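About Renia

Renia began in a rented unit at Arnow and now has 14 staff. We test whether machines can do small chores in homes, shops and workrooms, and we tell the people who might buy them what we found.

Our list stands at 117 chores. Most are dull: pairing socks, filling a shelf, clearing a table after a game. Each is tried in ordinary light on ordinary furniture, with things bought in the high street.

Chess pieces and the board, from the tidying-up part of the list:
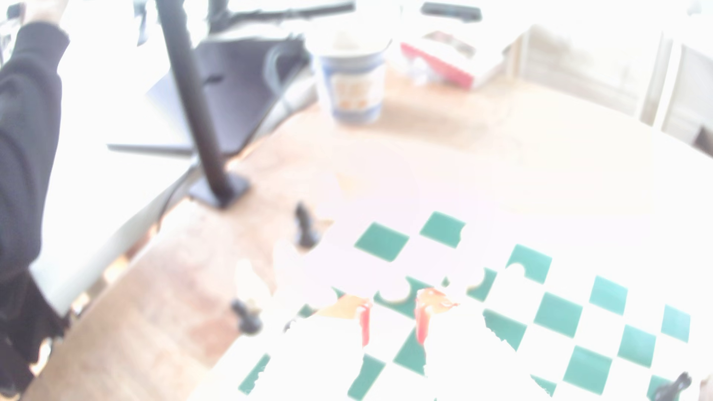
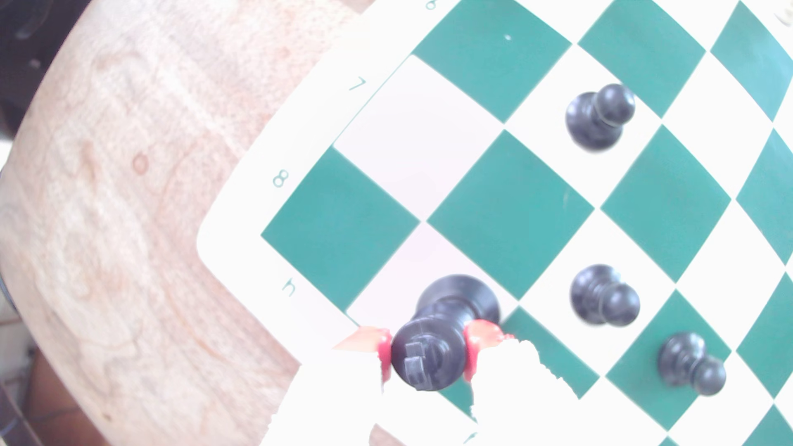
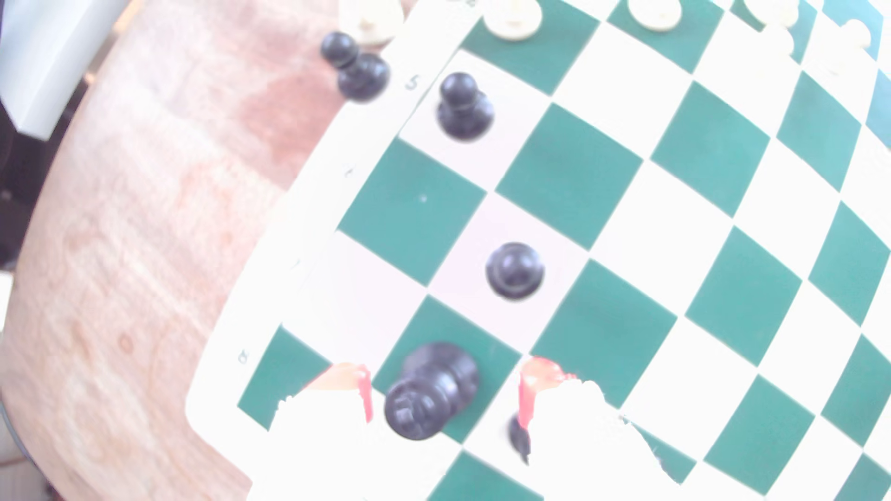
We mark a chore as ready only when a machine can do it for a full morning with no help. So far three have passed, all of them shop-floor jobs at our partner firm, Mostow. No household chore has passed yet. Folding is slow, and anything with a lid is worse -- Kettle, our kitchen project, has spent two winters on lids alone.

Our view is that a home machine worth paying for is still some way off. Shops will get there first, as their shelves stay put.

We do not sell machines and take no fee from those who make them. Mostow pays for the shop-floor work and the rest comes from our reports. Visits to the Arnow unit can be booked through the contact page, mornings only.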